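Crockery corner finds a bigger home as Rutden kitchen share grows

The kitchen share scheme in Rutden is moving its crockery corner into the larger of the two rooms at the old Menzies drapery, and if the queue on the stairs last Sunday is anything to go by, it isn't a moment too soon.

Readers who have furnished a first flat in the past couple of years will very likely know the scheme already. It lends and gives away everyday kitchen things (plates, mugs, racks, pans, the odd small appliance) to anyone in the town who needs them, with no forms to fill in beyond a name and a telephone number. It began with two boxes of cups in Davina Jardine's hallway and now passes on around 400 pieces in a good month, a good deal of them to students and to families who have just been given the keys to somewhere with bare cupboards.

"People would come for a saucepan and go home with a saucepan and nothing to eat off," Davina told us over a very welcome cup of tea. "We had plates, plenty of them, but they were stacked up in crates under the window and you had to get down on your knees to find a pair that went together. My own knees have had quite enough of that, thank you."

The new room will have crockery out at table height, with plates standing in racks and mugs hanging up so that you can see the colour inside as well as out. Catriona Haldane, who has been looking after the arrangement of it all, is particularly fond of a cup with a surprise in it, and says the brighter ones are always the first to be carried off down the stairs.

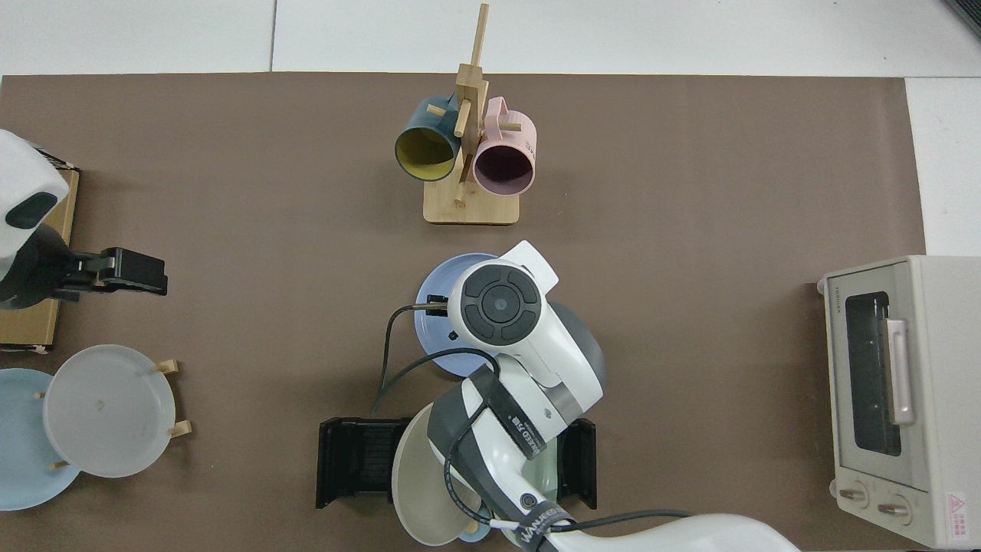
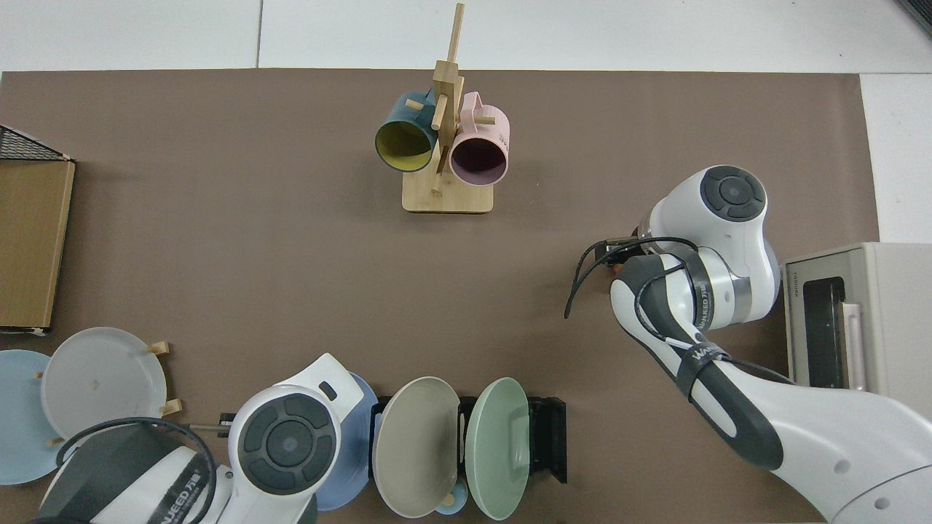 A wooden mug tree holds a teal mug with a yellow interior and a pink one with a darker interior, with plates in the wooden rack to the left.

Is it all right to hang mugs up by their handles all the time?
Most sturdy mugs come to no harm on pegs, as long as the handle has no crack or old glued repair in it. Put heavier ones on opposite sides of the post so that the stand doesn't lean, and let them drain before you hang them up if the wood is untreated.

That advice comes from Lorna Sutherland, who spent 40 years behind the china counter in Gultlow and has very kindly offered to give the same sort of help in person whenever the new room is open. She will look over anything you bring in, tell you whether a chip can be lived with, and suggest what might sit nicely beside the pieces you already have. She is a great believer in mixing colours. A table laid with a blue plate, a beige one and a white one looks perfectly cheerful, she says, and it saves a lot of fretting when one of them gets broken, as sooner or later one of them will.

Small appliances will have a table of their own near the door. Toaster ovens have been asked for more than anything else this spring, chiefly by people in bedsits without a full cooker, and the scheme would be delighted to hear from anybody who has one sitting idle at the back of a cupboard. Everything electrical is tested by Mhairi MacRitchie before it goes out, so please bring the instruction booklet if you still have it and don't worry too much if you haven't.

The move itself has been helped along by Stinex, the shelving firm on the Gultlow road, which has given enough timber for the far wall and lent a van for the afternoon. There are 60 crates to bring across the landing and a piano that everyone would rather went the other way, so an extra pair of hands would be most gratefully received. Gloves are useful, and old newspapers even more so, as the supply for wrapping has run very low.

Wilma Van den Broek will be in charge of the tea urn and, we are assured, a tray of her ginger biscuits.

The room opens in May, on Sunday afternoons from two o'clock to begin with, and longer hours may follow if the demand is there. Donations of clean crockery can be left at the side entrance on the same afternoons. Cutlery is especially wanted at present, teaspoons above all.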